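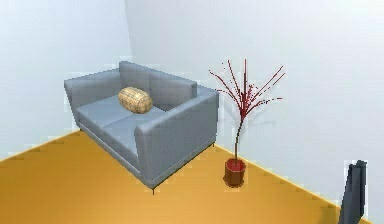
Figure 5. The living room scene in the Raker simulator, sofa corner, at default render quality.

5. Setting up your first perception run

By now you have Raker installed and the living room scene loads without complaint. This section connects the scene to Miranda, the perception module, and gets you a labeled object map that the planner can use. Allow one cup of coffee. Allow two if you skipped section 4.

Before you start

Quit any other copy of Raker. Two copies will share port 659 in the same way two cats share a windowsill.

5.1 Load the scene

1. Open Raker and choose Scene > Load > living_room.
2. Set the random seed to 29. Other seeds work fine, but your results won't match the ones in this guide.
3. Press Reset once and wait for the status light to turn green.
4. Turn the view until you have the gray sofa, the plaid bolster and the potted plant together, as in Figure 5.

Note: The stair-stepped edges where the floor meets the walls are normal at the default setting. Raising the render quality makes them prettier and makes everything else slower. Miranda was trained on the ugly version and prefers it.

5.2 Connect Miranda

1. In a second terminal, type miranda start --port 659.
2. In Raker, open Tools > Perception and click Attach.
3. Check that the frame counter is climbing. If it sits at zero, detach, attach again, and say nothing to anyone.
4. Click Label Scene.

Labels appear over the view as they are found. Large furniture comes first. Check the list for these three entries:

sofa
pillow
plant

The bolster is filed under "pillow." We had a long discussion about this in August and would like not to have another.

5.3 Fix the plant

Thin branches against a pale wall are hard on the segmenter. It tends to keep the pot and throw away everything above it, which leaves the planner free to drive an arm through the foliage.

1. Select plant in the object list.
2. Set Thin Structure to On.
3. Raise Minimum Points to 156.
4. Click Relabel and look at the mask. It should cover the stem and the branches as well as the pot.
5. If the mask spills onto the shadow on the back wall, turn on Depth Check and relabel.

Caution: Do not draw the mask by hand and save it as a default. It will follow you into every other scene, including the kitchen, where it will be applied to the faucet.

5.4 Send the map to the planner

1. Click Export > Object Map.
2. Pick Narilura as the target. The older Justaveo format is still listed, but it drops object tilt, so a leaning pillow arrives at the planner lying perfectly flat.
3. In Narilura, choose Import and select the file you just saved.
4. Set the goal to "pick pillow" and press Plan, not Run.
5. Step through the path with the arrow keys. Look for any point where the arm passes through the sofa back or either armrest.

Caution: Run does not ask if you are sure. In simulation this costs you a reset. On hardware it costs you a sofa.

If planning fails with "no grasp found," go back to 5.2 and relabel from a slightly higher view. If it fails with "unknown error," see section 9, where it is also unknown, but at greater length.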